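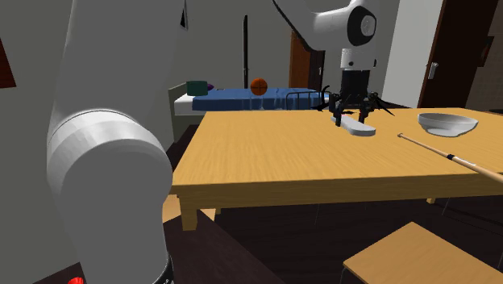 A robot arm reaches down to a table in one of the simulated rooms.

Clearing the table is still a job for people, says Samgate robot firm

A small company in Samgate that has spent the past 18 months trying to teach a robot arm to tidy a table says it is getting there, slowly, but that anybody hoping to hand over the washing-up by Christmas had better keep their rubber gloves.

Demurex, which has its office above the old seed merchant's on the quay, opened its doors to neighbours and local traders one evening in September to show how the work is coming along. Visitors were given tea and a very good lemon cake, and were then sat down in front of a large screen, which came as a bit of a surprise to those who had been looking forward to having something fetched for them.

Nearly all of the firm's practice is done in simulation, in computer-made rooms with a table, some chairs and the sort of odds and ends that people leave lying about. The software, called Hetar, moves an arm through the same few chores over and over: pick this up, put it down over there, don't knock the bowl. When it goes wrong nothing gets broken and there is nothing to sweep up, and the room can be put back as it was in a moment.

Nurhan Aydoğan, who started the company with two friends from her evening class, told the audience she was asked the same question at every family gathering. "My aunt wants to know when it can come and do her kitchen," she said. "I always tell her it could perhaps do one corner of her kitchen, if she promised not to move anything and wasn't in a hurry. She says in that case she'll do it herself, and I can't really blame her."

The things that people find easy are often the ones that take the longest, she explained. A mug is quite a kind object from a robot's point of view, as it stands up by itself and has plenty to get hold of. Anything thin and flat is another matter – a person slides it to the edge of the table, or gets a fingernail under it, without giving it a thought, while a gripper with stiff fingers has to come straight down and hope to catch the sides.

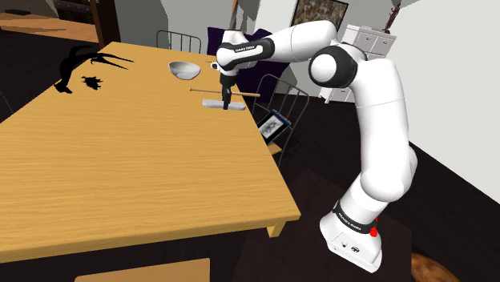
Long thin things bring troubles of their own, Ms Aydoğan went on, and she spent a good part of the evening on them. Take hold of a stick near one end and the other end may swing round and sweep whatever is next to it off the table. Take hold of it in the middle and it still has to be turned the right way before it can be put away. In the latest round of tests Hetar was given six chores, and it managed three of them well enough that the team would be happy to show them to a stranger. The others, she said cheerfully, are "for family only".

There were plenty of questions from the floor. One gentleman wanted to know about ironing (no, not for a long while yet), and a lady who lets out holiday cottages along the harbour asked about changing beds, which got a laugh from the Demurex table and then a rather long and thoughtful answer about how hard it is to work out where the corner of a duvet has gone.

Also listening was a party from Marciniak, the hardware and homeware shop on Bridge Street, where the interest is more in the shop floor than the kitchen. The shop has more than enough to do at closing time, when all the things customers have picked up and put back in the wrong place need to find their way home, and its staff had wondered whether a machine might make a start on it overnight.

The answer was a careful maybe. Putting a boxed kettle back on a shelf is the kind of thing an arm could well manage, Ms Aydoğan said, provided somebody had brought the kettle to it in the first place. Recognising that a single loose hinge belongs in the third drawer down, and not the fourth, is harder, and finding the hinge in the gardening section where a customer left it is harder again. She has been invited to spend a day behind the counter, and has said she will come if she is allowed to work the key-cutting machine.

There is also the matter of moving from the computer to the real world. A skill that looks tidy on the screen can come apart on a real table, where the light changes through the day, the crockery is slippery and somebody has left the butter out. Demurex plans to try its best chores on real furniture over the winter, in a borrowed room at the back of the Samgate adult learning centre, and says it will hold a second open evening to report back, whether or not the news is good.

Doors will open at 6pm when that date is settled, with tea again and, the firm hopes, more of the cake. Admission is free, but chairs ran short last time and anyone wanting a seat is asked to put their name down at the Demurex office or at the till in Marciniak.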